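Home Food Storage — Session 5 handout
Ilwood evening class, October 2018
Notes typed up fast from the board, sorry. Bring these next time, we go back to the label part.

Where we left off: drying, salting, the root cellar. All the ways of keeping food before cold came out of a wall socket. Tonight cold itself, then oils and other bottles, then hands and surfaces.

1. What cold does

Slows things down. Doesn't kill much. Bacteria in a chilled chicken breast are still there, still alive, just lazy. Take it out, leave it on the counter, they wake up. Same with enzymes — lettuce keeps breathing after it's picked, and the colder it is the slower it breathes (down to freezing, then the cells burst and you get slime).

Target for a home fridge: 5 C or a bit under. The dial does NOT tell you this. Dial numbers are just "more" and "less." Get a thermometer, stand it in a glass of water on the middle shelf, leave it overnight, read it first thing before anyone has been in for milk.

Small fridges. Less cold air to start with, so one long look inside costs more. Less thermal mass too. A full one recovers quicker than an empty one, but packed tight against the back wall is bad, air can't move. Leafy stuff freezes where it touches the cold plate. Leave a finger of space.

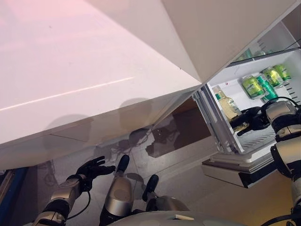

Mudassar Mengal wanted to know if it's true you shouldn't put hot soup straight in, his mother always let it sit out till bedtime. Old advice from the icebox days, when a hot pot melted your ice. Now: split it into shallow containers, let the steam go off, then in. 2 hours on the counter is the limit, less in a hot kitchen. One big deep pot is the real problem, the middle stays warm half the night.

Where things go, quick version:
- raw meat at the bottom, in something with sides
- leftovers up where you can see them or they die there
- door is the warmest spot. Mustard, jam, pickles fine. Milk is better on a shelf
- eggs in their carton, any shelf
- greens in a drawer or box, with a paper towel to take up the wet

Ethylene again (see Session 3). Apples and ripe bananas give it off, greens and carrots suffer for it. Seperate them.

2. Bottles

Three enemies of oil: light, air, warmth. Heat speeds up the other two. Rancid doesn't mean dangerous straight off, it means crayons. Smell a fresh one and an old one side by side, once you've done that you never need the chart.

Ververidis handout from April said to keep all oils in the fridge. Too strict. Nut oils and flax, yes. Olive oil goes cloudy and thick, harmless, but a nuisance if you cook every day. A dark cupboard away from the stove does it. Buy a size you'll finish.

Vinegar — keeps more or less forever, it's the acid. Cloudy stuff at the bottom is "mother," strain it or ignore it. Syrups and juices are another matter. High sugar protects until you water it down. Juice once opened goes in the fridge, cap on, and read what it says about days after opening. That count starts when the seal goes, whatever the date on the neck. 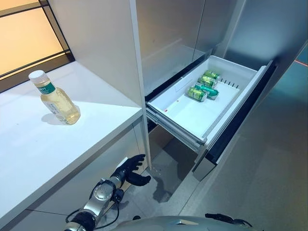 Homemade infused oils need their own warning. Raw garlic in oil, kept at room temperature, is how people get botulism. No air under the oil, low acid, warm room, that's the whole recipe for it. No smell, no fizz, nothing to tip you off. Make a small amount, fridge it the same day, throw it out after a few days or freeze it. Dried herbs are much lower risk. Kári Norðdahl's chili oil question: dried chilis ok, fresh ones treat like the garlic.

Decanting. Looks nice, loses the date. If you pour into a prettier bottle put tape on it and write the day. And wash and DRY the bottle first, a spoonful of water in the bottom is enough to start trouble.

3. Hands, cloths, surfaces

Most of what spoils food at home gets carried there. Soap, rub, backs of the hands, between the fingers, and the thumb, which evryone misses. Do it after raw meat, after the trash, after your phone. 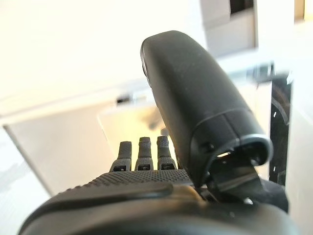 The dishcloth is usually worse than the counter. Change it daily, let it dry flat between uses, don't leave it balled up in the sink. Boards: one for raw meat, one for everything else, and if the cuts are deep enough to catch a nail it's time for a new one. Wipe spills in the fridge when they happen. A proper clean every 2 weeks, shelves out, warm soapy water, get into the door seal with an old toothbrush.

For next time
- thermometer reading, written down, morning and evening
- read the Grellholm chapter on freezing, skip the part on blast chillers
- bring one label you don't understand

Gokell jars are in the back cupboard if you still need some, sign the sheet.

Shares 3 | Comments 2
Contact the evening program office | © Ilwood Evening Classes | Back to top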